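Two Grippers, One Pile of Laundry

Tuesday, Flendstead. Two grippers on the test list: the Pretgate, wide flat jaws, and the Drunach, narrower, fussier, costs more. Same Shih controller for both, because swapping controllers mid-test is how you end up trusting nothing.

We started with mesh. Everybody's demo video uses a towel. Towels are easy. Mesh folds over on itself and the wrist camera gets a thousand tiny holes to chew on, and where the layers double up it all goes near black.

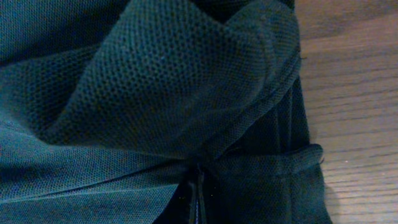
The Pretgate grabbed two layers when we asked for one. Alot. Slowing the close helped some. The Drunach picked single layers cleaner but snagged on the way out, and a snag costs you the whole cycle while somebody walks over and unhooks it. Call it a draw, with a grudge.

T-shirts next. Dark fabric on a wood tabletop, an arm on each side, and teh question was simple: can one hand hold while the other one goes looking for an edge?

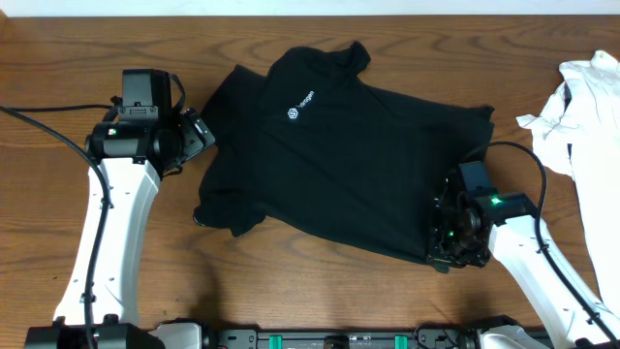 Treasa Moynihan
Contributing Editor, Hardware

Holding, yes. Both models. The looking part is where the money goes. Drunach's finger pads give a little, so a near miss can still turn into a grab. Pretgate misses and shoves the shirt along the table.

Log says 178 attempts before lunch. I'd buy the Pretgate for boxes and bottles tomorrow. For clothes, Drunach, and budget for spare pads, we wore through a set by 3 p.m. Long-run numbers come in June once the bench has done its 1000 cycles on each.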